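Ullora Cable Challenge

The Ullora Cable Challenge is a student robotics contest in which teams program a pair of robot arms to pick up, straighten and coil a loose cable. It is run by the Edano student robotics club and takes place each October. The contest grew out of a class project and still follows much of that project's grading sheet. Its organizers have described it as a test of "everyday handling skill," a claim that past entrants and at least one outside reviewer have questioned.

Background

The Edano club began with a semester course on two-arm manipulation. Students in the course were asked to choose a household task, and most chose folding towels or stacking cups. Cable work was added later, after the course staff decided that rigid objects were too easy to script. The first open contest used the same arms and the same table as the course, and teams from outside the school had to share practice time with enrolled students. This arrangement drew complaints, and the rules now set aside 90 minutes of table time for each team. 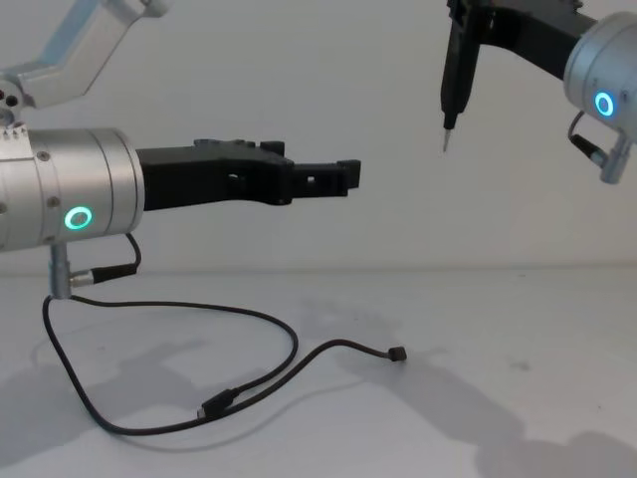
The contest's main claim is that a cable cannot be handled by replaying fixed motions. The claim is partly true. A cable rarely lands the same way twice, and small differences in a bend can defeat a grasp that worked on the last attempt. On a plain light tabletop, though, a single black cable stands out so sharply that finding it is a small problem. Critics have argued that much of what the club reports as skill in perception comes from the contrast between cable and table. A trial on patterned cloth was promised in the second year's rules and dropped from the third year's without comment.

Format

Each run begins with the cable dropped by a judge. The rules ask for a "natural" drop but do not define one, and judges have differed in how far they spread the loops. The team then starts its program and may not touch the table until the run ends. Points are given for a first grasp, for bringing the two ends together, and for a finished coil that holds its shape when released. A full score is 489 points. The odd total is left over from the course, where part of the grade was for a written report, and it has never been rounded.

Teams may write their own control code or start from Etau, a software package kept up by club members. Most use Etau. The club treats this as a sign that the package is good, but it is also the only one with working examples for the contest arms, so the figure says little about quality. 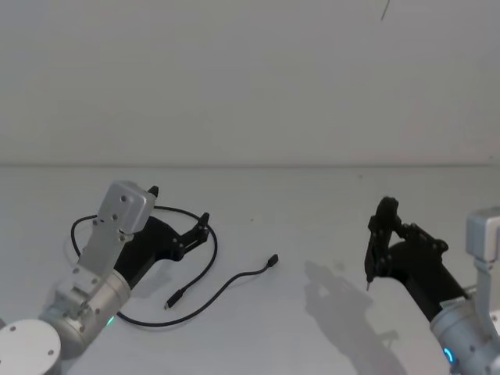 Disputes over scoring have mostly concerned the first grasp. Under the original wording, a team earned the points once a gripper had "engaged" the cable, and some judges gave credit for contact alone. A gripper can hover open over the inside of a loop, with black cable lying on either side of it, and be no closer to a useful hold than when it started. The present rule requires the cable to be lifted clear of the table for 3 seconds. Scores fell sharply in the first year it was applied, which suggests that earlier results should be read with care.

Results and reception

The club's own summary lists 338 scored runs. It does not say how many were stopped early or left out, and the raw logs have not been released. The best-known entry, from the Tzavaras team, finished a complete coil in front of an audience and is often cited in club material. The same program failed to repeat the result later that day, a fact given only in the team's own report.

Supporters point out that students leave the contest with practical experience in calibration, timing and fault finding, and this part of the case is better supported than the rest. Whether the contest measures anything beyond performance on one table remains unsettled. No entry is known to have been tested on a different pair of arms.

See also

Edano student robotics club
Etau (software)
Two-arm manipulation

Page last edited 9/12/26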